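From: Tomomi Wada
To: Vuvcombe Robotics Club list
Subject: Re: Chair task, how many more runs?

On Tuesday, Pramer group wrote:
> We have 389 usable recordings for the chair task and the plan said 500.
> Do we keep going until we reach it, or start training the model with
> what we have? Also, two of us were unsure where to grip. Some runs hold
> the armrest and some hold the back, and the notes don't say which.

Please carry on to 500. The first model we trained used far fewer and it never learned to let go at the end, so I would like to give it a fair chance this time. If you get to 501, leave the extra one in. It does no harm.

On the grip: use the upright part of the back, under the headrest. Armrest runs should go in a separate folder called "arm". Don't delete them, as Yagi group may want them for the turning task next term. I went through the last batch and found 49 that need moving. The list is in the shared folder — please check it before you move anything, I was working quickly.

A few other points:

- Open the fingers fully before you approach the chair.
- Close slowly, wait a second, then pull.
- If you lose your grip halfway, stop the recording and start a new one. Don't grab again in the same run.
- Write your initials in the log. Half of last week's entries have none. 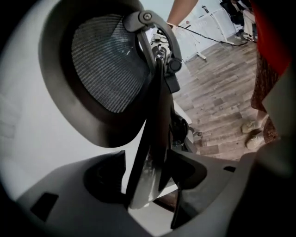 Fingers either side of the upright, below the headrest.

Pronar group have asked to swap their slot with Pramer. I have no objection if you sort it out between you, but tell me by four o'clock so I can change the sheet. The spare battery is still missing. Whoever has it, please put it back on charge in the cupboard.

Tomomi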